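Catalog > Table Surfaces > Replacement Tops

Devden 344 Tabletop, White
February 1, 2021 — by Sreekumar Lobo

The 344 is a replacement top for Devden fixed-leg and folding bases. Front corners are rounded. The underside is predrilled for the standard Devden bracket; the older Trenitov bracket needs the adapter strip, sold separately. Pilot holes are 5 mm.

Tops ship flat, wrapped, two per carton. Let the carton stand indoors overnight before opening. Tighten the bracket screws by hand — a power driver will strip the holes.
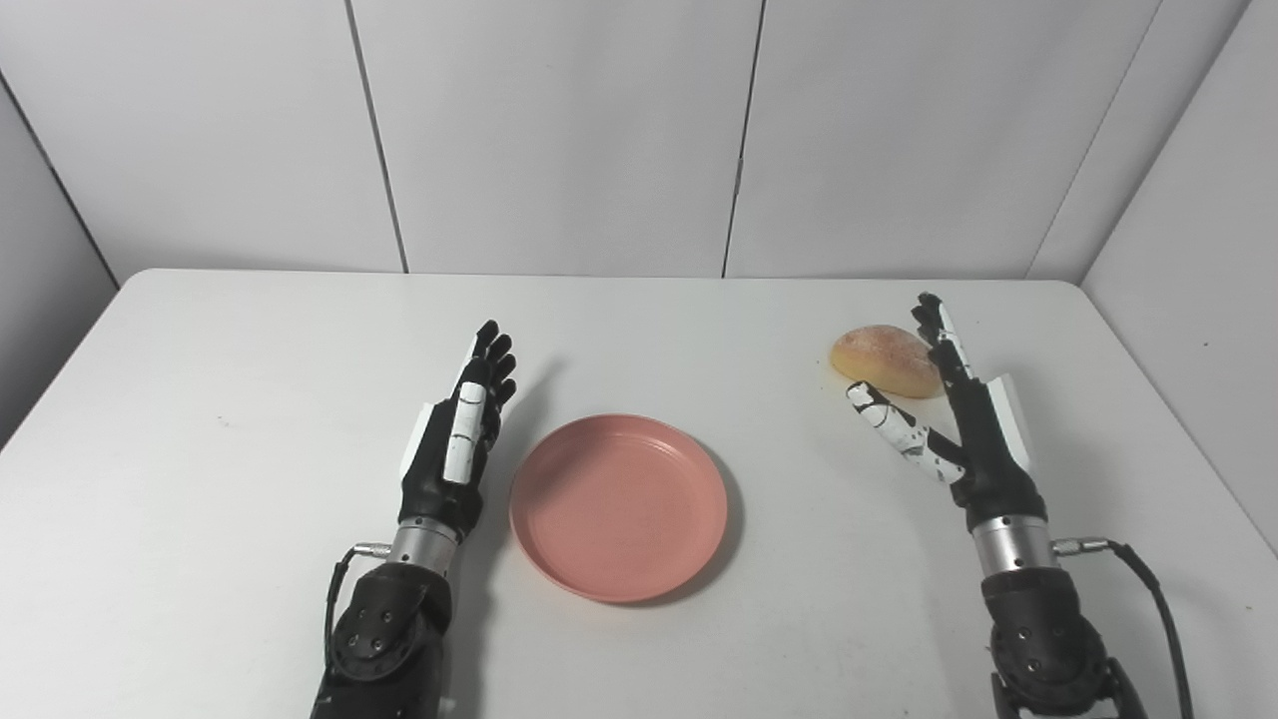
Can the top be cut down to a shorter length?
Cutting exposes the core and ends the warranty. Order the short version, which uses the same bracket.

Clean with mild soap and a soft cloth. Do not use scouring powder or bleach. Marks from hot pans are not covered. The warranty runs 3 years from delivery and covers warping and edge lifting. Claims go to Brittany MacLeod in parts, with the carton label number.

The gray version was dropped in November.

Related items
Devden 344 Tabletop, Short
Trenitov Adapter Strip
Amari Folding Base
Pilkington Leg Levelers, Set of 2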